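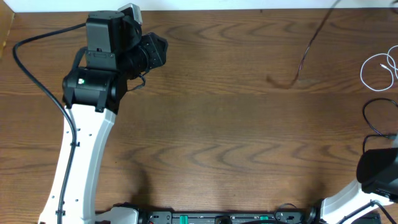

*Table top with the wavy grain, white wall behind.*

# Questions about oiling and caring for your table

Last changed: June 14, 2021

We receive many letters about table tops at our workshop in Destidholm, and many of them ask the same things. Please read this page first. If your question is not here, write to Cyril Crabtree, he answers all the mail about finishes.

## How often must I oil the table?

For a table in daily use, two times in a year is enough. If you eat at it with small children, three times. A desk can wait one year, sometimes more. Put a few drops of water on the surface. When they sink in and leave a dark spot, it is time.

## Which grit of sandpaper should I use?

For normal care, only 400. If there are scratches which you can feel with the nail, begin with 300 and finish with 400. Please do not use a machine for this. Always go in the direction of the grain, also at the ends of the table where it is not so comfortable to reach.

## How much oil do I need?

One can of Ferkik table oil is 300 ml. For a table of 1,800 mm length and normal width you will use less than half of it for one coat. Most customers put too much. After 20 minutes wipe off everything that the wood did not take, otherwise it becomes sticky and you must start again.
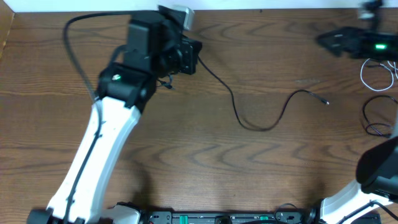 *The grain runs along the table from left to right.*

## My Inskip table has a different color than in the catalog. Is it a mistake?

No. Inskip is made from solid wood and each board has its own color. Also the wood changes with daylight, most of all in the first months. We advise to move vases and table mats from time to time, so you don't get light and dark places. If the color is very far from what you expected, send us a picture made in daylight, before you oil the table.

## Can I put a hot pot on it?

Please use a mat. A cup of tea is no problem on a well oiled surface, but a pot from the stove can leave a white ring. A fresh ring often goes away with a little oil and a soft cloth. An old one must be sanded.

## What do I do with the used cloths?

This is important. Cloths with oil can become hot by themselves and start a fire. Put them in water, or spread them flat outside until they are fully dry and hard. Never throw them in the trash in a ball.
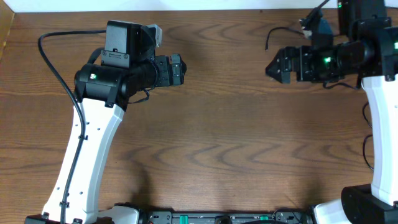 ## Do you also repair Omov tables?

Yes, since May. The price for sanding and two coats of oil is 85 euros for each table top, without transport. We don't repair the legs.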